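Soft pads, thick sweaters: a talk with the gripper tester at Ledlow

When I arrived at the Ledlow workshop it was already past four in the afternoon, and the engineer who runs the gripper trials was still folding clothes. She asked me to leave her name out of the article, as she prefers that people discuss the results and not the person. I agreed, and we sat down between two baskets of laundry.

The trials started in May. The idea was simple enough: to compare finger pads on parallel-jaw grippers before anybody pays for a full arm. "An arm is slow to set up and slow to change," she told me. "With a hand-held gripper I can try a new pad before lunch and know in the evening if I hate it."

I asked why clothing, when so many labs are happy with cups and blocks. She laughed a little. "A cup is polite. You close the jaws and the cup is where you expect. A sweater moves away from you, or you take two layers when you wanted one."

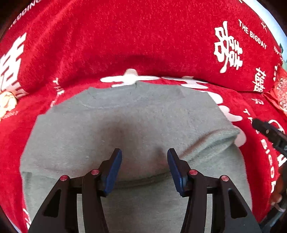
The approach is where most of her attention goes. She does not believe that closing force is the first problem with knitwear, although many visitors ask her only this. According to her, the height of the pads over the cloth before the jaws close decides almost everything, and a few millimetres can change the result. With a folded grey-green sweater the blue pads wait just over the lower fold, and there she stops and looks. "If I go down too early, I push the fold flat and there is nothing left to pinch," she said. The fuzzy red blanket under it makes this harder again, in her opinion, for the pile is soft and everything can sink into it. She likes that. Tables are too kind, she says, and people keep their clothes on beds and sofas.

She compared three kinds of pad. The first is the dark blue rubber. The second is a harder compound called Stuna, which was chosen for its long life, and the third is a ribbed pad that the team calls Tsuji. All of them were tested on the same set of garments and with the same two operators, one of whom is left-handed. By the end they had logged 3,000 grasps.

"Stuna was my favourite on paper," she admitted. "It stays clean and it does not tear. But on wool it slides, and then you squeeze more, and then you are holding two layers." The Tsuji pad gave the opposite trouble. It caught loops in the knit and did not want to let go, and one cardigan was ruined in the first week. The blue rubber gave the fewest surprises, though it collects lint and must be wiped often.

Socks have their own chapter in her notes. A sock looks like the easy item, she explained, but when it is doubled over it becomes a thick, round bundle, and the pads must press on it from both sides without rolling it. For these grasps she likes to have a second gripper close by, coming in from the left. "With one tool you can lift," she said. "To open a sock you need two, and then the operators must learn not to hit each other."

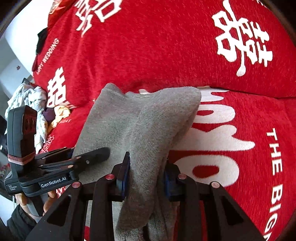

From the hand to the arm

The next step is to put the same jaws on an arm, and here she became more careful with her words. The controller will come from Truvudent, and she has tried it for only 9 hours so far. Her impression is good in the slow movements and less good at the moment of contact, where she would like a softer stop.

I wanted to know if results from a hand-held tool can be trusted for an arm at all. She thought for some time before answering. "For the pads, yes. Rubber does not know who is closing it. For the approach, I am less sure. My wrist makes small corrections and I do not feel them any more." She plans to repeat the sweater grasps with the arm first and the socks later, keeping the same blanket.

Camera placement is still open. One colleague wants it low and near the jaws, but she would rather have it higher, so that the pads do not hide the fold. They will test both positions once the new brackets are delivered - the last ones had the holes drilled on the wrong side and were sent back.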